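Mandmont Key and Accessory Stand, Black

Product group: Entryway and desk storage
Range: Mandmont
Supplier: Indton
Finish: Black
Order code: MD-51

Overview

The Mandmont is a freestanding stand for keys, small accessories and pocket items. It has an oval tray with a raised rim, a single upright at the rear of the tray and a horizontal crossbar at the top of the upright. Hooks are fitted to the underside of the crossbar. The stand is supplied in black only and needs no wall fixing.

It is intended for reception desks, site offices, hallway tables and shared workrooms where keys are handed out and returned during the day. It may also be used at home. It is an indoor product and should not be left in a porch or outbuilding where condensation forms.

Layout

The upright stands behind the tray and leaves the full floor of the tray clear. Items can be laid flat or leaned against the rim. Flat articles such as a phone, a slim wallet or a notebook may be placed at an angle, with the lower end resting inside the rim. The rim stops the lower end from sliding forwards.

The crossbar extends to both sides of the upright. Hooks are open at the front and accept a split ring, a cord loop or a thin chain. They do not lock. Where keys need to be secured, use a lockable cabinet from the Jurkum range instead.

Hanging capacity and placement of load

Load the crossbar evenly. A single heavy bunch should hang close to the upright. Two bunches of similar weight should hang one on each side. The outer positions are suitable for single keys, lanyards and light chains.

Large bunches on a wide metal ring take up more width than the keys themselves, and the tags fan out when the ring is put down. If the ring will not sit on a hook without covering the next one, place the bunch in the tray or split it between smaller rings.
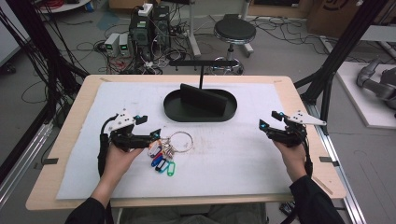
Mandmont stand in black, with a tagged key bunch in front of the tray.

Use with coloured tags

The stand is often ordered together with Sultana key tags. These are plastic tags with a label window and a small split ring. Tags are sold in mixed colours or in packs of a single colour. The paper label slides out and can be replaced when a lock is changed.

For shared premises we recommend one colour per floor or per department, with the room written on the label. Do not write the street address on a tag. Use a soft pencil or a fine permanent pen; gel ink smears against the window for a short time after writing.

Keys on one large ring should be arranged with the tags in a fixed order. This makes a missing key easier to spot at the end of a shift. Where keys are issued one at a time, remove the large ring altogether and hang each key on its own hook by the small ring.

Siting

Place the stand on a level surface. The tray should be fully supported, with no part of the rim overhanging the edge of the table or shelf. Leave clearance in front of the tray so that a hand can reach the hooks without brushing the items below.

On polished or waxed timber, put a sheet of paper or a thin mat under the tray for the first few weeks. Check the underside for grit before moving the stand across any lacquered surface. Lift it by the tray. Do not lift it by the crossbar.

Keep the stand out of reach of open windows and letterboxes. Keys left on view near a front door can be hooked from outside.

Assembly

The upright and crossbar are packed separately from the tray.

1. Lay the tray face down on a soft cloth.
2. Offer the foot of the upright to the rear of the tray and fit the fixing finger-tight.
3. Turn the tray over and check that the upright is vertical.
4. Fit the crossbar with the hooks facing downwards.
5. Tighten both fixings with the key supplied. Do not use a powered driver.
6. Check the fixings again after 7 days of use.

If the crossbar turns under load, remove it, wipe the joint and refit. A crossbar that continues to turn should be returned for replacement.

Testing

The crossbar joint is cycled on a bench rig at our workshop before a production batch is released. One cycle consists of hanging and removing a weighted ring. Samples are inspected at 1,000 cycles and again at 3,000 cycles. A sample fails if the crossbar has rotated, if a hook has opened or if the coating has worn through at the point of contact.

Light polishing of the coating on the inside of a hook is normal. It is caused by the metal ring and does not affect the strength of the hook.

Cleaning

Wipe with a damp cloth and dry at once. Dust collects along the inside of the rim and can be removed with a soft brush. Do not use solvent, scouring powder or wire wool. Adhesive left by labels or tape can be lifted with warm soapy water. Fingerprints show on the black finish under strong light and may be removed with a dry microfibre cloth.

Limits of use

The stand is not designed to carry padlocks, bags, umbrellas or headphones with a rigid band. It should not be used as a support for a tablet that is being charged or operated, as the tray has no cable opening and the screen may tip forwards when touched.

Small keys and split rings are a choking hazard. Place the stand where young children cannot reach it.

Supplied with the stand

Tray
Upright
Crossbar with hooks
Fixings and tightening key
Instruction leaflet

Keys, rings, tags and tray contents are not included.

Spares and related items

Crossbar with hooks, black: MD-51-C
Fixing set: MD-51-F
Sultana key tags, mixed colours
Sultana key tags, single colour
Sultana replacement paper labels
Jurkum lockable key cabinet

Spares fit all Mandmont stands with the oval tray. Stands with the earlier square tray use a different upright, and the fixing set is not interchangeable. Check the shape of the tray before ordering.

Returns

Unused stands may be returned in the original carton. Stands that have been assembled are accepted only where there is a fault. Include the order code and a short note stating which part is affected. Orders placed during the July stocktake are dispatched when the warehouse reopens.

Technical questions about the stand should be marked for the attention of Nigel Tindall, Product Support, Indton.

Page last revised 01/05/2019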